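Talleo Tabletop Clothes Rail
November
By Kirstin Buchanan

The Talleo is a small clothes rail made to stand on a worktop, a chest of drawers or a deep shelf. It does the job of a full-size rail for children's clothes, folded-over tops, doll and costume pieces, and anything you want to hang up while you sort the rest of the pile. We have sold it for three seasons now and it has changed very little in that time.

It comes flat in a long box. There is one horizontal rail, two posts and two feet. The posts are in sections that push together, and the rail joins the top of each post with a rounded plastic connector. You don't need a screwdriver. Most people have it up in a few minutes, and it comes apart the same way if you want to put it back in the cupboard.

What it measures

The rail is 75 cm long and the whole thing stands 59 cm high with every post section fitted. You can leave out the lowest section on each side if you only hang short things, but do the same on both sides or the rail will slope. The feet run front to back, so allow for them when you measure your shelf.

If you plan to hang dresses or anything with a long back layer, measure from the hook of the hanger to the lowest point of the hem before you order. Gavin Crichton in our returns office says most of the rails that come back do so for this reason. A garment that trails on the surface won't do any harm to the rail, but it will crease.

Putting it together

Push the post sections together first, with the narrow end going up. Fit the feet next and stand both posts on the surface. Put a connector on each end of the rail, then lower it onto the posts. Press down firmly on each side. If one connector sits higher than the other, take it off and try again, as the post is probably not fully home.

Check the joints again after the first week. New sections can settle a little.

Using it

We suggest keeping hangers to a moderate number and spreading them along the rail. The Talleo will take more than most people ask of it, but it is a light piece of equipment, and a row of heavy coats all at one end will make it lean. Put the heavier items near the middle.

Slim plastic hangers work best. The Brulberg children's hanger comes in pink and blue and the hook is a good fit on this rail. Some customers use one colour for things to be put away and the other for things to be mended or passed on. Padded hangers will go on too, though they take up a lot of room. Wooden ones are heavier than they need to be for clothes this size.

Leave space next to the rail for a basket. Sorting goes faster if the things waiting to be hung are on the same level as the rail, and it saves bending down to the floor each time.
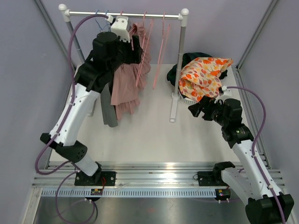
Gathered and ruffled clothes do better with a bit of room on either side. Shake the layers out once the garment is on the hanger and let the lower edge hang free. Jean Munro, who tests our laundry range, hangs frilled dresses first and fills in the narrower things afterwards.

The rail is not meant for soaking wet washing. Damp clothes straight from a spin are fine, with a towel underneath if your surface marks easily. For a full wash load you would be better with the Fendton floor airer, which has its own page.

Care

Wipe the rail and posts with a damp cloth and dry them. Don't use scouring powder. The connectors can be washed in warm soapy water but should be dry inside before you fit them again.

Spares and orders

Connectors, feet and single post sections are sold separately. Please give the part name and say left or right where it applies. Craig McIver deals with spares and can usually tell from a photo which piece you need.

The basket is not included. The Machala basket is the one we stock in a size that sits well beside the rail. Hangers are sold in mixed or single colours.

Trade orders for nurseries, charity shops and costume stores go through Ross Menzies. We keep 600 rails in the warehouse for these, and larger orders take longer. Delivery times are confirmed when you order.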